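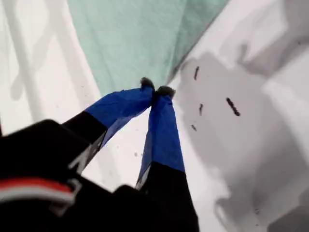
褶皱是薄而柔软的材料在受到弯曲、挤压或者扭转以后,表面出现的起伏和线条。在汉语里,与它接近的词有皱纹、折痕、褶子、褶裥等,各个词的使用范围有一部分重叠。布、纸、皮革、塑料薄膜和植物的叶子都可以产生褶皱。宝蓝色的胶带包在细长的零件上,表面也会略微起皱,受光的地方颜色变成较浅的蓝,凹进去的地方接近藏青,所以同一种颜色的材料看上去有深有浅。本条目主要介绍纺织品上的褶皱,包括它的成因、种类、测量方法、预防和消除的方法,以及人们有意制作褶皱的工艺。地质学里岩层的褶皱只在最后一节简单提到。

打印 | 用电子邮件发送 | 分享 964

名称

日常说话的时候,“皱”一般指没有计划的、不受欢迎的变化,例如“衬衫皱了”。“褶”多指有计划的、有固定位置的变化,例如“百褶裙”的褶。“折痕”指材料对折以后留下的一条线,这条线可以是有意的,例如西裤前面的裤线,也可以是无意的,例如衣服在箱子里放得太久以后留下的横线。

在服装行业中,“褶裥”和“碎褶”是两个分开的术语。褶裥有明确的折叠方向和宽度,折好以后通常要熨烫。碎褶是用线把布料抽紧得到的,它的每一个起伏大小不一定相同。有些地方的裁缝把碎褶叫做“抽褶”,也有人叫“细褶”,但是“细褶”有时候又指很窄的褶裥,所以读旧的裁剪书时需要看图才能确定意思。

“褶皱”和“皱褶”两种写法都很常见。一些词典认为二者意思相同,一些作者则习惯用前者指较大的起伏,用后者指较细的起伏。本条目不作这样的区别。

成因

纺织品由纤维组成,纤维又由很长的分子组成。布料弯曲时,弯曲处外侧的纤维被拉长,内侧的纤维被压短。如果弯曲很轻,时间也很短,纤维可以回到原来的状态,布面重新变平。如果弯曲比较强烈,或者保持的时间很长,纤维内部分子之间原有的连接会断开,并在新的位置重新连接,褶皱就留了下来。

水对这个过程有很大的影响。棉和亚麻的主要成分是纤维素,纤维素分子之间有许多氢键。水分子进入纤维以后,一部分氢键被打开,分子变得容易移动。布料在弯曲的状态下变干,氢键就在弯曲的状态下重新形成。因此,洗好的棉布衣服如果团在一起晾干,褶皱会很明显,而且用手很难抹平。

温度的作用与水相似。对于聚酯这一类合成纤维,温度升高到一定程度以后,分子的活动能力明显增加,冷却以后形状被固定。这个温度在材料学上称为玻璃化转变温度。利用这个性质可以制作长久的褶裥,但也可能造成损失:在很热的水中洗过,又在没有展开的时候快速冷却,化纤衣服上会出现难以去掉的折痕。

纱线和织物的结构也有作用。纱线捻度高的布料,纱线内部的纤维互相压得很紧,弯曲以后移动和恢复都有特别的规律,绉布就是用强捻纱织成的。织物很紧密时,纱线之间没有空间滑动,弯曲的力量由纤维自己承受,褶皱比较尖锐。针织物由线圈组成,线圈可以变形,也可以恢复,所以针织的T恤一般比机织的衬衫不容易起皱。

不同纤维的比较

亚麻是最容易起皱的常用纤维之一。它的纤维刚硬,弹性小,弯曲以后恢复得很少。有一部分消费者把亚麻的褶皱看成自然的外观,所以亚麻衣服在穿着时带有褶皱,在许多场合是可以接受的。

棉的情况比亚麻好一些,但是仍然属于容易起皱的纤维。棉布的厚度和织法对结果影响很大。薄的平纹棉布容易起皱,厚的斜纹棉布起皱较少,但是一旦形成折痕,折痕会比较深,而且在折痕的边缘,染料可能因为摩擦而变浅。

羊毛的弹性很好。羊毛纤维天然卷曲,弯曲以后能够恢复大部分。把羊毛外套挂在湿度较高的房间里一个晚上,轻的褶皱多数会自己消失。但是羊毛在湿和热同时存在时也可以定型,西裤的裤线就是这样做出来的。

蚕丝的恢复能力在羊毛和棉之间。丝绸薄而光滑,褶皱在反光下特别容易看见。粘胶纤维手感柔软,垂感好,但是在湿的时候强度下降,也容易起皱。聚酯和锦纶不容易起皱,所以常常与棉混纺。混纺布的外观介于两种原料之间,具体的结果与比例有关。

有意制作的褶皱

人们很早就在衣服上制作褶皱。褶皱可以把很宽的布收到较窄的腰部或者袖口,同时保留活动的空间。在没有弹力纤维的时代,这是使衣服既合身又方便活动的主要方法之一。古代埃及的亚麻衣物中已经有规则的细褶,至于当时使用什么工具,研究者的意见不完全一致。

顺褶是最简单的褶裥,所有的褶倒向同一个方向。对褶由两个方向相反的褶组成,它们的折边在正面相遇。箱形褶与对褶相反,折边在背面相遇。手风琴褶很窄,立起来不倒向任何一侧,展开时像手风琴的风箱。放射褶上面窄、下面宽,常用于裙子,制作时要用圆形的布片。

现代的褶裥加工主要有手工和机器两种。手工加工使用一对纸模。工人先把厚纸按照需要的图案折好,然后把布夹在两张纸模中间,一起收拢、捆紧,再放进蒸汽箱。取出以后要等布完全冷却才能打开,否则褶的形状会变松。位于Otton的Rebelo工坊仍然采用这种方法,它的一般流程是蒸15分钟,然后在架子上放到第二天。工坊的纸模用过很多次以后,折线处会变软,需要在背面贴上棉布加强。

机器加工的速度快得多。布料和一层薄纸同时进入机器,由刀片推出一个一个的褶,然后通过加热的滚筒。这种方法适合直线的褶,不适合放射褶和复杂的立体图案。Fivura纺织资料馆收藏了从手工作坊和工厂得到的褶裥样片,目录中登记的样片有2,539件,大部分是聚酯和羊毛混纺的裙料,也有少量窗帘和灯罩的材料。目录按照褶的方向和宽度排列,没有按照年代排列,这一点使用时不太方便。

除了褶裥以外,还有利用收缩产生的褶皱。泡泡纱在织造时使用两种张力不同的经纱,松的部分鼓起来,形成一条一条的起伏。另一种做法是在棉布上局部印上浓碱,接触碱的部分收缩,没有接触的部分就起泡。绉布的细小颗粒来自强捻纱在水中的收缩。这些布料的共同优点是不需要熨烫,而且布面与皮肤接触的面积较小,适合夏天穿。

褶皱的测量

工业上需要用数字表示布料是否容易起皱。最常用的方法是测量折皱回复角。试验时把一小块布对折,用规定的重量压一段规定的时间,然后去掉重量,让布自己打开,再测量两边之间的角度。角度越大,说明恢复得越好。经向和纬向需要分别测量,正面和反面也可能有不同的结果。

另一种方法是外观评级。把样品按照规定的方式扭转或者洗涤,然后挂在一块板上,用斜方向的灯光照射,与一组标准样板比较。灯光的角度很重要:光从正面来的时候,褶皱几乎没有影子,评级会偏高。这种方法依靠人的眼睛,不同的评级人员可能给出不同的级别,所以一般要由几个人分别评级,再取平均值。

近年来也有人用相机和计算机分析布面的影子,或者用激光测量布面的高度。这些方法重复性较好,但是对印花布有困难,因为图案的深浅会被误认为褶皱的影子。Putside试验室在一份没有正式出版的报告中比较了大约六种计算方法,结论是对素色布差别很小,对格子布差别很大。

预防

预防褶皱应该从洗涤开始。洗衣机装得太满,衣服在里面不能自由移动,会产生许多不规则的褶皱。脱水的速度越高,衣服受到的压力越大。洗涤结束以后应当尽快取出,抖开,用手把领子、门襟和口袋拉平,然后再晾。衬衫适合用衣架晾,针织衫适合平放,因为湿的针织衫比较重,挂起来可能变长。

烘干机可以减少褶皱,也可以增加褶皱。衣服在热空气中翻动时,褶皱没有时间固定。但是如果烘干停止以后衣服仍然堆在里面,热的衣服在自己的重量下冷却,折痕就会留下。有些机器在程序结束以后每隔一段时间转动几次,目的就是避免这个问题。

收纳的方式同样有影响。折叠的次数越多,折痕越多;堆得越高,最下面的衣服折痕越深。折T恤的时候,通常先把衣服平铺在桌面上,抹平衣身,再把肩部和袖子向里面折,最后把下摆向领口方向折。折边应当避开胸前的印花,因为印花的涂层在反复弯曲以后可能开裂。卷起来存放可以避免尖锐的折线,但是卷得太紧也会产生细小的皱纹。旅行时可以在折叠的地方放一层薄纸或者另一件软的衣服,使弯曲的半径变大。
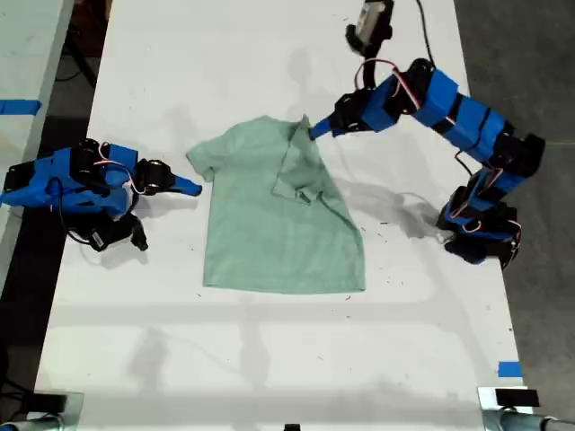 消除

熨烫是消除褶皱最常见的方法。它同时使用热、水分和压力。热和水分使纤维分子容易移动,压力使布料变平,冷却和干燥以后新的形状被固定。因此,刚熨好的衣服不应该马上穿上或者折起来,最好先挂几分钟。熨斗的温度要根据纤维选择,衣服里的洗涤标签通常用圆点表示温度的高低。亚麻和棉可以用较高的温度,丝和羊毛用较低或者中等的温度,而且最好垫一块布。聚酯如果温度太高会发亮,严重时会熔化。

熨烫的方向也需要注意。沿着经纱的方向熨,布料不容易变形。在斜的方向上用力推熨斗,会把布拉长,尤其是领口和袖窿。对于羊毛,正确的动作是把熨斗放下、压住、抬起,再放到下一个位置。

挂烫机只使用蒸汽,几乎没有压力。它适合有装饰的、较薄的或者不方便平铺的衣服,也适合窗帘。对于厚棉布上很深的折痕,挂烫机的效果有限。市场上还有喷在衣服上的去皱液,其中多数含有能够润滑纤维的成分,喷过以后用手拉平,等它自己变干。使用之前应该在不明显的地方试验,以免在丝绸上留下水印。

旧的折痕有时不能完全去掉。原因可能是纤维已经损伤,也可能是折边处的染料已经磨掉,这时候布面虽然是平的,仍然可以看见一条浅色的线。博物馆处理古代纺织品时一般不用熨斗,而是用很细的水雾慢慢加湿,再用玻璃片和小的重物压平。对于特别脆弱的物品,折痕会被保留,因为它可以说明这件物品过去怎样存放和使用。

免烫整理

免烫整理是在工厂里对棉布进行的化学处理。处理剂在纤维素分子之间建立比氢键更牢固的连接,使分子在弯曲以后能够回到原来的位置。传统的处理剂会释放少量甲醛,所以许多地方对成品中的甲醛含量有限制。后来出现了甲醛含量很低的和完全没有甲醛的处理剂,但是成本较高,效果也不总是相同。

免烫整理的缺点是使棉布的强度下降,特别是领子和袖口的边缘会较早磨破。布料的吸水性也可能降低,手感变硬。工厂通常加入柔软剂来改善手感。经过多次洗涤以后,整理的效果逐渐减弱,所以“免烫”这个词不应该理解为永远不需要熨烫。有的商标使用“易护理”这样的说法,比较接近实际情况。

绘画与摄影中的褶皱

在绘画教学中,衣服的褶皱是一项重要的基本练习。褶皱的方向能够说明身体在布料下面的位置:手臂弯曲时,肘部内侧的褶最密,外侧的布则被拉紧。中国人物画用线条表现衣纹,传统画论把线条的画法总结为“十八描”,每一种描法适合不同的布料和人物。欧洲的画家更多依靠明暗,有些人会把布浸在稀的石膏或者胶水里,在木架上摆好形状,等它变硬以后慢慢画。

摄影师拍摄布料时,面对的问题与评级人员相似。侧光会强调褶皱,适合表现质感;大面积的柔光会减少影子,适合表现颜色。服装目录中的衣服在拍摄以前一般都熨过,有时还在背后用夹子收紧。

其他领域

在地质学中,褶皱指岩层在压力下发生的弯曲,向上拱起的称为背斜,向下凹的称为向斜。岩层的弯曲与布料的弯曲在几何上有相似的地方,因此教师常用一块桌布推出波浪来作演示。不过岩层各层的硬度不同,弯曲的时间也长得多,两者不能完全对应。

纸的折痕是另一个研究对象。纸的纤维在折线处部分断开,所以纸的折痕几乎不能恢复。造纸和包装行业在折叠厚纸板以前,先用钝的刀压出一条浅槽,使折线整齐,表面不会裂开。皮革的褶皱与皮的部位有关,腹部的皮比较松,容易产生粗的皱纹,制鞋时一般不用在鞋头。

参见:熨斗;绉布;泡泡纱;百褶裙;折皱回复角

打印 | 用电子邮件发送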